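Snack counter mock-up – layout notes
Monday, started 09:40
Bench 2, back room

Purpose: settle the positions of racks, trays and baskets for the counter before the Salness order is confirmed. Stock is shop-bought and only there for size and weight. Nothing on the bench is to be eaten until the layout is signed off.

Table covering. Brown paper, taped on the underside only. The tape on the top surface last time lifted at the corners and caught on the tray. Paper shows crumbs less than the white did and gives the clear acrylic a darker ground, although the steps are still hard to read in flat light. Edges of the tiers are best found by the highlights along the joints. Pokwood offer the same stand with a frosted front lip. Worth asking for a sample of one before ordering.

Stepped stand. Set on the diagonal. I tried it square to the table edge first and it took up the whole of the left side with no reach to the lower steps. On the diagonal all the tiers can be got at from the front. Ledges are thin and there is some flex if the stand is picked up by one end, so lift it from both.
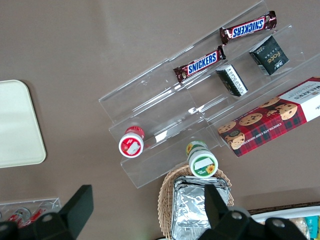 Chocolate bars sit well in the trough of a step. The crimped ends ride up against the ledge if two are pushed tight together, so leave a finger's width. Small square boxes are less settled. They will stand upright if placed flat against the riser, but a box put down carelessly ends up propped on the ledge at an angle and then looks as if it has fallen. The long biscuit box is the awkward item. It is too big for the stand in any position I like. Lying along a low step it hides whatever is next to it; upright at the end it leans. Huguette Delaunay suggests taking it off the stand altogether and giving it a place on the table. I agree but have not found the place.

Bottle rack. Clear acrylic again, two tiers, three bottles to a tier. Filled with cola for the trial. Position is at the back, behind the beige tray. The weight is all in this rack, so it goes down first and everything else is measured from it. Kindach quote a load limit of 50 N per shelf for their version, which would need checking against full bottles before we commit. Labels to the front.

Beige tray. This is the serving position and must stay clear of stock. Used it with a sandwich to judge the working space. The sandwich was stood on its edge, which is not how it would be served but does show the filling and gives a height to work to.

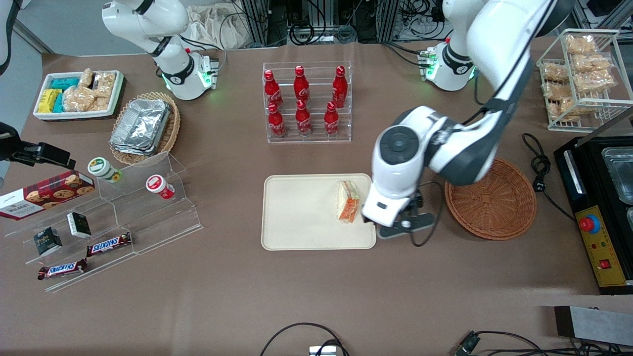
Sandwich on the serving tray. Bottle rack behind, empty basket to the right, crackers or biscuits on the wire rack at the back.

The wire rack has two tiers and takes the clear packs without trouble. Being white, it reads as a different set of furniture from the acrylic. Not urgent. The power cable for the appliance on the right needs attention first: it is coiled on the table next to the empty basket and uses space we want. Reroute over the back edge and clip. Do not shorten it.

Baskets. Both round, both woven. One holds the foil containers, stacked, next to the white snack tray. The other is left empty beside the serving tray. Cisternas supplied a square basket for comparison – it wasted less room on the table, but the containers jammed in the corners, so I have gone back to round.

White snack tray. Wrapped packets grouped by colour on the left, clear bags filling the rest. The clear bags slide over each other and will not keep a straight edge. A divider would help. Card will do for the trial.

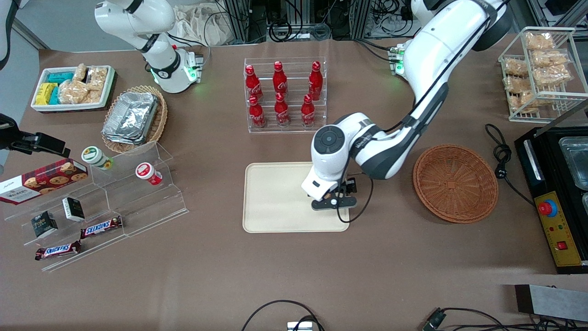

Serving tray clear. Jars on the upper step of the stand, black boxes on the middle step, bars lower down.

Jars: one of the two was on its side. The upper step is fine for them if they stand, but a jar on its side needs something at the end of the step. Try a strip of clear angle, 6 mm, fixed with removable pads.

To do
– Clip cable at rear.
– Card divider for the white tray.
– End stop for the upper step.
– Decide on the long biscuit box (H.D. to look at it).
– Ask Pokwood about the frosted lip.
– Mark rack and tray positions on the paper in pencil before anything is moved.

Stopped 12:15. Paper left down, stand still on the diagonal.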